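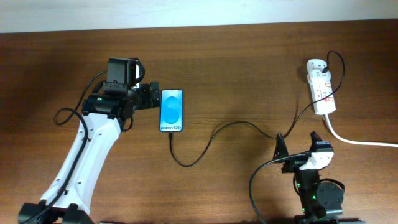
A phone on the table. Ring or text us before eight in the evening.

About Sowa

Hello, I'm Lena Kwiatkowski and I run Sowa with my brother Kacper. We get animals out of people's lofts, chimneys, sheds and wall vents, and then we close up the hole they came in by. We're based at the bottom end of Fokgate in Prirkness and we cover the town, Fiswood and the villages in between. If you're a bit further out, ring anyway and I'll tell you if we can fit you in.

Sowa is Polish for owl. We don't do owls (you really shouldn't want to get rid of an owl, and in any case they're protected), but our gran had one in her barn that she talked about more than she talked about us, so when we needed a name for the van that was the one we both liked. People round here say it to rhyme with lower, or with cover, and one lady has always called us Soya. Proper Polish is more like SO-vah. We answer to all of them.

How we started

I was a roofer's labourer for years before any of this. You'd strip back a few tiles and find a starling nest, or half a bin bag's worth of chewed insulation, and the boss would say "not our job" and we'd tile over the top of it. Three weeks later the homeowner would be back on the phone complaining about the scratching. I started staying behind to sort the gaps out properly, first for a neighbour, then for the neighbour's sister, and by the second winter I was doing more of that than roofing.

Kacper came in when I put my back out carrying a ladder down some very stupid steps. He was meant to help for a fortnight. He's much better than me at lofts, partly because he's thin and partly because he'll lie still in the dark for an hour listening, which I can't do at all.

What we do

Mostly it's grey squirrels. They get in under the eaves or through a rotten bit of soffit, and once they're in they chew – timber, pipe lagging, cable, your Christmas decorations. After squirrels it's jackdaws in chimneys, which is a spring thing, and you would not believe how many sticks a pair of jackdaws can post down a flue. Kacper weighed one lot out of a chimney in Fiswood and gave up when he ran out of sacks. Then mice, starlings and sparrows in vents, pigeons under solar panels, and the odd wasp nest in summer.

We fit chimney cowls, mesh, vent covers and new soffit boards, and we clear up the mess afterwards if you want us to. We don't do rats in drains. That needs a drain camera and someone who likes drains, and I'm happy to pass on a number.

What we won't do

We won't touch an active nest. Wild birds' nests are protected by law while they're being built or used, so if you ring me in May with chicks cheeping in the extractor vent, I'm going to say wait until they've flown and put you in the book for afterwards. I know it's noisy. I've had people get quite cross with me over it, but that's the answer you'll get.

Bats are the other one. If we go up and see droppings that look like bat, we come straight back down, and I'll tell you who to contact for advice. The roost is protected even when the bats aren't in it, so please don't block anything up before you've spoken to somebody.

And we don't put poison down in lofts for squirrels. I don't like it, and what you get at the end of it is a dead squirrel somewhere you can't reach.

Who's who

Me (Lena). I answer the phone, do the quotes and most of the outside work. I like ladders now that I've got a decent back again.

Kacper Kwiatkowski. Lofts, listening, anything with a jigsaw. Has opinions about expanding foam. (Squirrels go through it like cake, so he's right.)

Bradley Treloar. Bradley joined us from a scaffolding firm and does the high chimneys. He also looks after the van, and if it's clean when it pulls up outside yours, that was him.

Weronika Głowacki. Does the books two mornings a week and chases me for receipts. If you get an invoice that makes sense, thank Weronika.

Danuta Urbańczyk. Our aunt, and officially retired, though she still cuts and folds all the mesh covers in her garage because the bought ones never fit the old vents you get on the Fokgate terraces. She's made 631 of them so far. She keeps the tally in pencil on the garage wall.

What it costs

A visit is £50, and that gets you one of us in the loft and round the outside, and a written note of every gap we've found. If you go ahead with the work I knock the £50 off the bill. A plain chimney cowl usually comes to around £200 fitted. A full squirrel job on a semi, with the eaves meshed all round and a return visit to make sure it's gone quiet, is £445 unless the timber's bad, and then I'll show you photos of the timber before we talk about money.

If I come out and it's a loose bit of felt flapping (it happens more than you'd think!), I'll tell you that, and Kacper will probably staple it down while he's up there.

Before you ring

It helps a lot if you can tell me what time of day you hear it. Scampering first thing in the morning is usually squirrels. Light scratching at two in the morning is more likely mice. Have a look at where the noise is as well, over which room, and whether there's a tree or a trellis near that corner of the house. Please don't go up there yourself if you haven't got boards down, as ceilings are thinner than they look.

We work Monday to Friday and do quotes on a Saturday morning. Texts are fine, and a photo of the outside of the roof is even better. In spring we get booked up quickly with chimneys, so if you had jackdaws last year, try to catch me in the autumn and we'll get a cowl on well before they're back.

Lena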